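4. Setting up voicemail and call forwarding

Before you start, make sure that every handset shows a line number on its display. If any handset shows "No line", go back to section 3. You will need the administrator PIN printed on the card supplied with your Vudix base unit.

4.1 Turning on voicemail

1. Log in to the admin page from a computer on the same network.
2. Choose Extensions, then pick the extension you want to change.
3. Set Voicemail to On.
4. Enter a mailbox PIN of at least four digits.
5. Press Save. The handset will beep twice.

Note: the base unit stores up to 68 messages across all mailboxes. When it is full, callers hear the engaged tone. Deleted messages are kept until midnight and still take up space until then.

4.2 Recording a greeting

1. Lift the handset and dial *18.
2. Enter the mailbox PIN, followed by #.
3. Speak after the tone and press # when you have finished.
4. Press 1 to keep the greeting or 2 to record it again.

4.3 Forwarding calls to another number

1. Choose Forwarding on the admin page.
2. Select Always, When busy or No answer.
3. Type the full number, including the area code. Do not leave spaces.
4. For No answer, set the ring time in seconds. The factory setting is 18.
5. Press Save, then ring the extension from a mobile to test it.

Caution: forwarded calls are charged as outgoing calls by your line provider. Do not forward two extensions to each other.

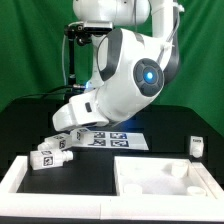

4.4 Forwarding outside office hours

1. Choose Timetable and enter your opening hours for each day.
2. Tick Closed for any day you do not work.
3. Under Out of hours, select Voicemail or Forward.
4. Press Save.

Public holidays have to be added by hand. Enter the December dates separately for each year.

Note: a restart does not clear the timetable, but a factory reset does. Save a copy from the Backup page first.

If forwarding does not work after a restart, check that the clock on the admin page is correct, then contact the Istport help desk in Bilthorpe with your base unit serial number to hand.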